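Dedine Publishes Chore Trial Results: Two-Armed Machine Clears a Table, Slowly

Findings cover 3016 attempts at ordinary kitchen and stockroom work; company says unattended home use is not yet supported by the data
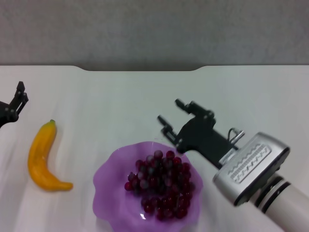

VOSBY, 19 October 2021 – Dedine, a developer of control software for two-armed robots, today released the results of its first full chore trial. The trial asked whether a general-purpose machine can do the small jobs that fill time in a household or at the back of a shop: putting fruit in a bowl, folding a towel, sorting mixed goods into bins, wiping a counter. The company's finding is that some of these jobs can now be done under supervision and that most cannot be left to the machine alone.

The trial began in May and comprised 3016 attempts at 15 chores. All attempts were made with the same software release, called Saro, running on a pair of arms with parallel-jaw grippers. No chore was given its own tool. Each attempt was scored as complete, complete with help, or failed. An attempt in which an operator touched any object was scored as complete with help even if the contact lasted less than a second.

"We wanted one number per chore and one rule for getting it," said Margareta Rusu, head of testing at Dedine. "Demonstrations select the good run. The trial kept all of them, including the runs where the arm stopped and waited for an instruction that the operator thought it already had."

Single, firm objects of moderate size gave the best results. Picking up one item and setting it in an open container was the most reliable chore in the set, and the only one that the company now runs without an operator's hand on the stop control. Results fell when the items were small, round and heaped together. In those cases the gripper often displaced neighboring items while closing on the one it had selected, and the software then had to choose again.

Towels and other cloth goods were the weakest group. The software could usually find a corner but could not reliably tell one layer from two. Liquids were excluded from the trial, as were knives, glass carried at height, and any chore requiring the arms to reach behind a closed door.

Shop-floor chores were drawn from the stockroom routine of Sandu, a regional chain of household goods stores that advised on the task list. They included facing goods on a shelf, moving cartons from a cart to a table, and separating returned items by type. Carton moves scored close to the household container chore. Facing goods scored lower, mainly on account of packages that tipped when pushed from one side.

"A new member of staff faces a bay in a few minutes and does it while talking to a customer," said Cornel Radu, operations manager at Sandu. "The machine needs the bay to itself. I would use it overnight on cartons if the price were right. I would not put it on shelves this year."

Speed was measured separately. The time limit for each attempt was 600 seconds, counted from the first movement of either arm. Many of the completed attempts used more than half of that limit on work a person finishes in well under a minute. Dedine did not score an attempt lower for being slow as long as it ended inside the limit, and the full report lists times next to completion scores so that readers can apply their own cutoff.

Perception accounted for a large share of the failures. Saro combines a wide view of the work surface with close views from the wrists. The wide view is used to choose an object and plan a path, and the close view is used for the last part of the approach. The handover between the two was the point at which errors were most frequent, particularly on plain surfaces.

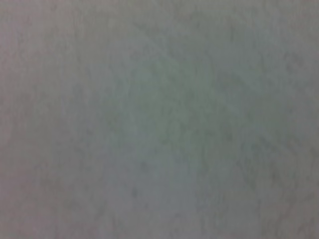
When a close view contains little usable detail, the software has to rely on the position it estimated earlier. If that estimate has drifted, the gripper closes beside the object or presses on it from above. The current release handles this by backing the wrist away and looking again, up to 3 times, before it reports a failure. Each retry adds to the total time. Dedine is testing a revised handover that keeps both views in use until the fingers close.

"The arms are accurate enough for nearly everything on the list," said Dinesh Kodikara, lead engineer for Saro. "Grip force is adequate. What is missing is a dependable judgment about whether the last step worked. A person who drops a grape knows it before it lands. Our software sometimes goes on to place a grape that it is no longer holding."

The report also covers setup, a cost often left out of published results. Before each session an operator checked both grippers, confirmed the view settings and cleared the reach area. Setup took roughly 15 minutes. Dedine considers this acceptable in a stockroom and too long for a home, where the same surface may be used for several purposes in a day.

On the question of when such a machine might be sold for household use, the company is giving no date. Its stated conditions are that container, sorting and wiping chores be completed without help in homes other than the test site, that setup be reduced to a single check, and that the software detect its own dropped items. None of the conditions has been met.

"Customers ask if it can do the dishes," said Aranka Farkas, commercial director at Dedine. "It can move some dry, unbreakable items from one place to another with a trained person in the room. We would like buyers to plan on that basis."

A second trial will use the same scoring rule and a revised chore list. Two cloth chores will be kept in unchanged form so that results can be compared directly. Stores and housing operators interested in providing test sites may apply through the company's Vosby office.

The full report, with scores and times for every chore, is available on request in print or electronic form. Raw scoring sheets can be inspected at the Vosby office by appointment.

About Dedine
Dedine develops control and perception software for two-armed robots used in light handling work. Its main product, Saro, is licensed to equipment makers and research groups. The company is privately held and has its headquarters in Vosby.

Press contact
Karim Sfeir
Media Relations, Dedine, Vosby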